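Handling Light Items with Hand-Held Grippers: Working Rules

These rules apply to anyone recording table-clearing tasks with the Hakholm hand-held grippers, at home or in the lab. Read them through before your first session. If something doesn't match the equipment you were given, write to Eirini Deligiannis before you start.

Before you start

Check the finger pads. They should sit square on the tips and not turn when you push them with a thumb. Tighten any loose screw by hand with the small driver. Don't use a power driver on the plastic.

Open and close each gripper 14 times without holding anything. If the jaws stick or one side lags, put that gripper aside and use the spare.

Put knives, glass and anything hot out of reach of the table. Turn the stove off. Pets and children stay out of the room while you record.

Picking up

Come in slowly and close the jaws until the item stops sliding, then stop squeezing. Paper cups fold easily. A cup that gets crushed is still a valid item, so finish the move and mark it "deformed" on the sheet. Don't swap it for a fresh one partway through.

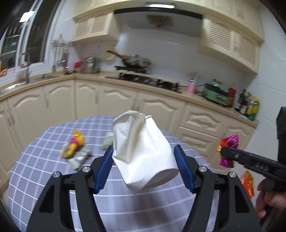

Last changed in April by L. Stamatopoulos

Hold wrapped snacks by the body or by a twisted end, whichever you can reach without bending your wrist hard. Keep the same choice for the whole recording.

When two grippers are in use, one item belongs to one gripper. Don't pass items from one to the other unless the task card says "handover." Keep the jaws at least 2 inches apart when both are over the table.

If you drop something on the table, pick it up and carry on. If it lands on the floor, stop the recording and start a new one.

After the session

Wipe the pads with a damp cloth and let them dry before they go back in the case. Packets that have split open go in the trash.

Pads are replaced after 3000 grips or when the teeth look worn, whichever comes first. Send your count to Ourania Vasilakis by Friday with the session sheet.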